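A week of recording at the long table

19/11/2024

I have been meaning to write up how the recording work goes, as a few people asked after the last post and I gave them all slightly different answers. So this is the version I will point to from now on.

We are collecting demonstrations for a two-handed robot. A person drives both arms, does a small household job from start to finish, and the whole thing is saved as an episode: what the head camera saw, where the joints were, what the hands were told to do. Enough episodes and the learning system has something to copy. That part is well known and I won't go over it again.

The total at the end of last week stood at 684 kept episodes. The word "kept" matters there. We threw out 51 over the same stretch. Most of those were my fault or another driver's: a hand moved before the recording had started, or an object pushed off the table, or a pause in the middle long enough to drink a cup of tea. A few went because the left arm's log had a gap in it. I used to try to rescue episodes with gaps and I have stopped. It takes an afternoon and you end up with something you don't trust.

The episodes are stored and labelled in Gestero, our own labelling tool, which has got better. You can now mark the start of a grasp with a single key, and it remembers the last set of object names you used. It still can't split one long episode into two without exporting it first, and the export still forgets the notes. I have reported this. The other tool in daily use is Silance, a small script that finds stretches where neither hand is moving and flags them for trimming. It's a bit too keen. It flagged a careful, slow approach to a cup handle as a stop, and I had to put those frames back by hand. I've raised the threshold twice now.

Most of the week was spent on what we call mixed tables. In the first sets, back in the Rurnberg room, every table had one kind of thing on it, all cups or all boxes. The model learned those quickly and then fell apart when a cup stood beside something else. It would reach for the cup and close early on whatever was nearest. So the rule since the start of November is that a table gets things that don't belong together, in sizes and shapes that need different grips. Something flat, something with a handle, something soft or bendy, something that is a container. We change the cloth as well, plain to patterned and back, because the early model had learned far too much about one plain grey cloth.

Each layout is used for 8 episodes and then everything is moved. I would like it to be fewer, but resetting a table properly takes longer than people expect, and after a couple of hours you start putting things back in the same places without noticing. I know I favour putting boxes on the left. Dubey, the program that deals out layouts, was written to stop exactly that. It prints a rough grid and tells you which object goes in which square. It doesn't know how big anything is, so now and then it asks for a box and a tray in the same spot and you have to use your judgement.

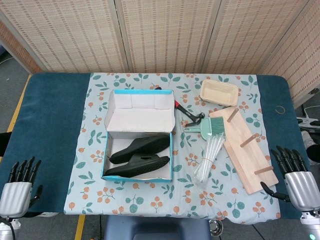 Thin things are still the hardest to pick up. A bundle of drinking straws looks easy enough, but they are clear plastic, and clear plastic over a leafy print is hard to make out even for the person driving. I find the edge of the bundle by watching for the band round it. Wooden pegs lying on a board are the next worst. The fingers want to come down on either side, and there's so little height that the tips meet the board first. I've been bringing the thumb in low and closing slowly, and the others have started doing the same, so at least the examples agree with one another.

The hammer is a different sort of problem. If you grip it at the far end of the handle, the head swings round as you lift. Near the head it is steady, but that grip is no good if the next step is to hand it to somebody. We've agreed to record both and label them separately.

A slide in an open shoe box has been the most useful job so far, I think. The hand has to go down inside the box without knocking the rim, and the strap gives the fingers something to hook under. I'd have guessed the lid would get in the way more than it does.

Next on the list is sweeping with a dustpan and brush, which needs both hands working together the whole way through. We have 4 usable episodes of that so far. I want a good many more before anybody trains on it, and I need to sort out the wrist angle on the right arm first.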